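Indoor Clothes Racks: Your Questions Answered

Drying, airing and hanging clothes in the middle of the lounge room is a time-honoured tradition in plenty of homes, and we love hearing how people do it! Our inbox at Hamness fills up every time the weather turns, so we've gathered the questions we get most often and answered them in one spot. If yours is missing, scroll to the end for how to reach us.

Do I really need a clothes rack if I already have a clothes line?

You can certainly get by without one, but I'd never go back. A rack comes inside with you when it rains. It holds the shirts you've ironed while you iron the rest, and it takes the jacket you wore for an hour that isn't ready for the wash. In our house it gets used on sunny days nearly as much as wet ones.

Where's the best place to put it?

Anywhere with a bit of moving air and enough floor for the feet. Most people start with the laundry or a spare bedroom, then discover that the living room has the most space and the best airflow in the whole place. I'm a living room person myself. You can fold in front of the telly, and you'll notice when things are dry. 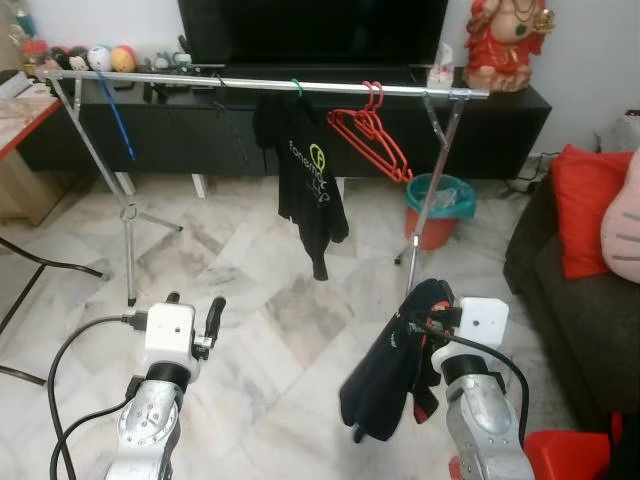 Words: Asif Bangash
Hamness Home Help – updated 15/11/2021

A rail in front of the TV cabinet is a very familiar sight to me, right down to the one T-shirt on it and the red hangers nested together waiting for a turn. It does block the view a little, so if there's a match on, somebody will ask you to shift it. Slide it sideways until the final siren and then bring it back.

Will it scratch my tiles?

Tiles cope very well as a rule, and a hard, level floor is a lovely surface for a rack with splayed feet. The trouble comes from grit caught underneath. Run a broom over the spot first and lift the rack when you move it (dragging also loosens the joints over time). If the rubber or plastic ends on your feet have worn through, replace them. Hardware shops sell chair tips in all sorts of diameters, so take a foot with you if it comes off, or measure it before you go.

On carpet you'll have the opposite problem, with the feet sinking in and the whole thing leaning a touch. A flat offcut of timber under each side sorts that out.

Single rail or folding airer?

Oh, this one starts arguments! A folding airer with lots of little rungs is brilliant for socks, undies and tea towels. A single rail is brilliant for anything that goes on a hanger, and I think it wins on shirts because they dry in the shape you'll wear them. Half my T-shirts never see an iron now.

If you only have room for one, go with the rail and add a peg hanger for the small stuff.

How long should the rail be?

Think about the longest load you'd hang at once and leave a hand's width between hangers while things are wet. My favourite rack at the moment is the Grulley, where each side leg folds flat and the rail comes apart in two pieces. It stores behind a door beautifully. The Prudus is the sturdier of the pair, and I'd choose it for a family that washes towels and jeans every other day. Both come in more than one length, so measure the room before you fall in love with the long one. (I didn't. It lived diagonally for a whole winter.)

My rail sags in the middle. Is it broken?

Probably not. Thin tubes will bow if all the heavy things gather in the centre, and they do tend to drift there. Put jeans and hoodies out near the uprights, where the support is, and keep light shirts in the middle. Check that the clamps or knobs at each end are done up firmly too. Hand tight is plenty. If the rail keeps its bend with nothing hanging on it, it's time for a new tube, and you can usually buy that part by itself.

How much weight will it hold?

Go by the number printed on the box or the leaflet, and remember that wet cotton is far heavier than dry. A small towel can soak up a surprising amount. I weighed one of mine on the kitchen scales for fun and the water alone came to 600 grams after a gentle spin. Give heavy things a second spin before they go anywhere near the rail.

What sort of hangers work best?

Plain plastic ones are my pick for damp clothes. They wipe clean and won't leave rust marks on a collar. Bare wire can, and unsealed timber sometimes stains pale fabric. Slim hangers nest together nicely when you aren't using them, so I leave my spares right there on the rail at one end. It saves a trip to the wardrobe with an armful of wet shirts!

I bought a bundle of Mughal hangers in May and they've been great. The shoulders are gently curved, so there are no pointy bumps in my knits. Having said that, any decent hanger will do the job and you may well have a drawer full already.

How do I stop T-shirts stretching at the neck?

Put the hanger in from the bottom hem and bring the hook up through the neck. Pulling it down through the collar is what makes everything go baggy. Give the shirt a good flap first, smooth the front with your palms and straighten the sleeves.

For printed tees, turn them inside out if the rack gets strong sun through a window. Dark cotton fades faster than you'd expect, and prints can crack.

Can I leave the rack up all the time?

Of course you can! Mine stays up for most of the cooler months. If it's going to be part of the furniture, though, have a look at what's nearby. Keep drips away from power boards and anything electrical, and run cords along the wall where you won't catch a foot on them. Leave a clear path to the couch as well. I also like a small bin close by for lint, loose threads and the tissues that have been through the wash in someone's pocket.

What about ornaments and keepsakes near the rack?

Leave a gap between the clothes and anything you'd be sad to see fall. Sleeves swing out wider than you think when you're hanging a big shirt. If you have small figurines or a special statue on a cabinet, hang from the other side of the rack so that your elbows point at the open room.

Won't it make the room damp?

It can, if the place is shut up tight. Open a window a crack at each end of the room, or run a fan on low across the clothes. A fan makes a huge difference and costs very little to run. If you see fog on the glass, there's too much moisture in the air – hang a smaller load, or move half of it somewhere else.

Please don't drape things over a heater, and keep the rack well clear of one.

How do I clean the rack itself?

Wipe the rail with a damp cloth and a dot of dish soap, then dry it properly. Do it before you hang whites, particularly if the rack has been folded away for a while and picked up dust. Look over the joints at the same time. A spot of rust near a clamp will find its way onto your favourite shirt sooner or later.

Can kids help?

Yes, and many of them enjoy it! Little ones can match socks and pass you hangers. Older kids can do their own tees from start to finish if the rail is low enough. Make it clear that the rail isn't for swinging on. You'll need to say it more than once.

I have a question you haven't covered. Who do I ask?

Send it through the contact form on the Hamness site and put "clothes rack" in the subject line so that it comes to me. I read all of them and I'm always happy to see how other households have set theirs up, so tell me a bit about your room and what's underfoot.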